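Rutedwood sets equipment budget for garment-handling work

Print this story
E-mail this story

Rutedwood will put most of next year's equipment money into hand-held grippers and holding stock for its cloth-handling work, according to a purchasing plan circulated on Sunday. Orders for new humanoid units are deferred until the second half of the year.

The plan lists 142 line items. Of these, 60 are consumables and wear parts: finger pads, jaw screws, cables and battery packs. Another 20 cover furniture and household goods, among them tables, sheets and clothing for folding tasks. The remainder is split between computing, lighting and service contracts.

Hand-held grippers are budgeted in pairs. Each pair is costed with one spare set of fingers and a charger, and the plan assumes a pair is out of service 5 working days per quarter for calibration and repair. Two suppliers, Sorneo and Parry, have quoted. Sorneo's price per pair is lower, but its spare fingers are sold only as full assemblies. Parry sells individual joints and holds stock at its Tonthorpe depot – a point the plan gives some weight, as fingers are the part replaced most often.

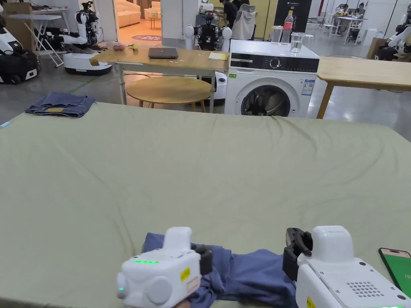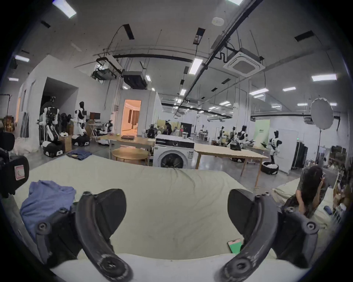 Garment work with hand-held grippers at Rutedwood.

Mobile bases are treated separately. Rutedwood wants any new humanoid unit to share a wheeled base with at least one existing model, so that batteries and drive wheels can be stocked once. Neither supplier has confirmed that its next base will meet the requirement. The money for these units stays in the plan but can't be released without a second round of quotes.

Floor space is the other limit. The plan allows for 5 more work tables in the main room, with a clear aisle kept for the wheeled units. Anything beyond that would need new power drops from the ceiling, and no figure has been entered for electrical work.

Final quotes for the grippers are due in November. Delivery is expected in two lots, the first going straight into use and the second held as spares.

Print this story
E-mail this story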